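Forum > Perception and state estimation > Handheld capture

Gripper width jumps when finger tags tilt

stunard_dave
Posted 14/03/2023

We're recording demos with handheld grippers and getting the opening width from the fiducial on each finger. Most episodes are fine. On cloth tasks the width trace spikes for 2 frames at a time, then drops back. Out of 3,972 episodes the filter in our Lusura pipeline throws out far more towel and rag clips than anything else.

Detection itself isn't failing. The tag is found, the ID is right, and the pose is rubbish. I've been told to run a median filter over it and move on. Is that what everyone does?

kerrigal
Classic planar pose ambiguity. A small square tag seen at an angle has two solutions with nearly the same reprojection error, and your solver is flipping between them. Get both solutions out and keep the one closer to the last good frame. A median will hide it until you get a run longer than your window.

Sena Asante
Agree on the cause, but I wouldn't go by the last frame alone. If the first frame of the episode picks the wrong solution you carry it all the way through. We had that in February and it took a fair while to find. The finger only slides along one axis, so use that. Project both candidates onto the slide axis and reject whichever one puts the tag off the rail.

The other thing to look at is how the fingers load up on soft items. With a cloth in the jaw the finger flexes a bit and the tag leans with it, so your fixed tag-to-fingertip offset is wrong as well.
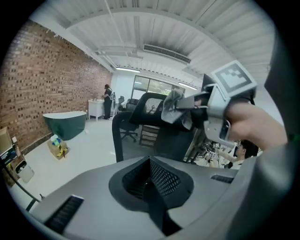
That offset error is small next to the flips, but it has a consistent sign, so a policy will learn it. We ended up fitting a separate closed-width value for thin fabric and clamping to it. Not elegant. The clamp lives in the Bonsu config next to the camera intrinsics.

mulga_bill77
I'd leave the labels alone. If the finger flexes, record the flex. Clamping to a nominal width throws away the only grip force signal you've got on a rig with no force sensor.

Sena Asante
Fair, if your tag noise is below the flex. Ours wasn't. I'd want to see it on a static hold before trusting it as force.

stunard_dave
Tried the axis check on a batch of 3,000 episodes overnight. Nearly all the spikes are gone. The ones left are frames where a hand or sleeve covers part of the tag.

kerrigal
Mark those as missing and interpolate. Don't let the detector guess corners. Also check your exposure — motion blur on the tag edges looks a lot like the same fault.

mulga_bill77
Which colour space are you thresholding in? Tutmont's detector node defaulted to something odd last time I used it.

stunard_dave
Straight greyscale. Will check exposure tomorrow and post the before and after traces.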